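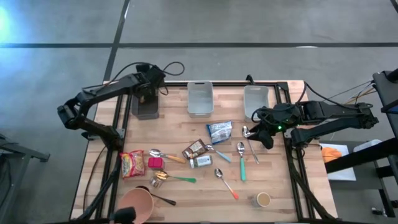
Slide 1: One table, three bins

Wait for people to sit down. Leave the slide up while they do.

Good evening. I'm Lowri Pritchard. The talk is called "The Mixed Drawer," and it runs 35 minutes with questions after. Handouts are by the door.

Point to the middle of the table first. Spoons, packets, small goods, all in together. Ask who has a drawer at home like this. Most hands go up, so don't wait long.

Then point to the far edge. Three bins, one dark gray and two light gray. The two light ones are empty. Say that the whole method is on this slide already: contents out on a flat surface, bins along the back, work from the front toward the bins.

Do not go into the rules yet. They start on slide 4.

Slide 2: How I came to this

Keep short, two minutes at most.

I ran the kitchen at the Platcombe hall for a long time. Four groups used it. Each group had its own idea of where the ladle lived. Every spring we did a big clean, and by June the drawers were the same as before.

We tried labels on the drawers. People read them and put the spoon in the nearest drawer anyway. We tried a drawing of the kitchen taped inside a cupboard door. It fell down, and a lunch group used the back of it for a shopping list.

What changed things was taking half the stuff away. The drawers could be opened without pushing something down first, and people started putting things back where there was room.

Slide 3: What ends up in a mixed drawer

Text slide, read it out slowly for the back row.

Cooking spoons. Table spoons and teaspoons. Packets of sauce, sugar, yeast, soup mix. Twist ties and bag clips. Birthday candles. A part that belongs to something you gave away.

Spoons are the largest group in nearly every kitchen I have done. They come in with dishes people bring and don't go home again. If anyone asks about forks, say forks go missing and spoons collect. I don't have an explanation for it.

Packets are the second group. They slide under everything, so you think you have none and buy more. At the Dallard Street kitchen we found 90 sugar packets in one drawer. Pause there, people usually want to tell their own story. Take one, then move on.

Slide 4: Before you start

Clear the table completely. Wipe it and dry it.

Get your bins. Rectangular ones stand side by side without wasting space. A handle slot in the rim helps when you carry them to the cupboard. Size matters less than people think, but they should all be low enough to see into from where you stand.

Line them up on the far side of the table. If you put one at your elbow you will drop everything into that one.

Set a timer for 30 minutes. When it goes off, stop, even if there are things left. Put the leftovers in a bag with the name of the drawer on it and finish another time.

Slide 5: Tip it all out

Lift the drawer out if it comes out. If it doesn't, use both hands and move the contents in loads. Do not sort while the things are still in the drawer.

Spread everything so that nothing sits on top of anything else. This takes longer than people expect. A long spoon lying across a pile hides a lot of small packets.

Wash the drawer now. It can dry while you work.

(If running late, skip the story about the honey.)

The honey story: one packet had split at the back of a drawer in Arkdale and the liner had to be cut out with a paint scraper. The new liner cost less than the scraper.

Slide 6: Bin one, keep here

Things used in this kitchen at least once a month. Everything in this bin goes back in the drawer.

Be strict with long spoons. A long metal spoon is useful for a deep pot, and one or two of them will do for a home kitchen. Decide which one you reach for. Hold it for a moment if you aren't sure.

Packets can go in this bin if they have a date you can read and the date is good. In the drawer they stand upright in a small box of their own. Never loose with the spoons.

Slide 7: Bin two, keep somewhere else

Candles, clips, batteries, picnic things, the turkey thermometer. You want them, and you don't want them in here.

This bin has to be emptied the same day. Walk it around the house or the building before you put the table away. I have seen a bin two sit on top of a refrigerator for a year.

In a shared kitchen, anything with a name on it goes in this bin. Phone the person. Give them a date to come by.

Slide 8: Bin three, out

Out means given away, recycled, or thrown in the trash. Don't try to split those up at the table. One bin, and divide it afterward.

Cracked plastic, anything rusty at the join, packets with no date, packets that have gone hard. Wooden spoons that are split at the bowl go too.

Somebody will ask about a family spoon. Say: keep it, hang it on the wall or cook with it, but take it out of the mixed drawer.

Slide 9: Start with the spoons

This is the practical part. Invite two people up if the table is free.

Take every spoon first, whatever kind it is. They are the easiest thing to see and to pick up, and once they are gone the table looks half done. Lay them side by side, handles toward you, longest on the left. Then choose.

After spoons, other utensils. After utensils, packets. Small loose goods last.

One kind of thing at a time. If you go from a spoon to a packet to a clip you will slow down and begin to keep everything.

Slide 10: Putting it back

Heaviest at the front. Long handles along the side of the drawer. Leave a gap the width of your hand.

Then close the drawer and open it again quickly. If something slides forward and catches, take one thing out.

Phillips Hall has gone two years on this layout with 200 people a month through the kitchen. They check the drawers on the first morning of each month. It takes the length of a cup of coffee.

Slide 11: Questions

Likely ones:

Drawer dividers? Fine, but buy them after sorting. Measure the drawer on the inside.

Utensil jar on the counter? Good for the spoons you use daily. Empty it and wash the jar when you do the drawer.

What about knives? Separate talk. Never tip a drawer with knives in it, take them out first by the handle.

Children helping? Yes, give them the packets and let them look for dates.

Remind people about the sign-up sheet for the Platcombe session. Lights and projector off, chairs back against the wall.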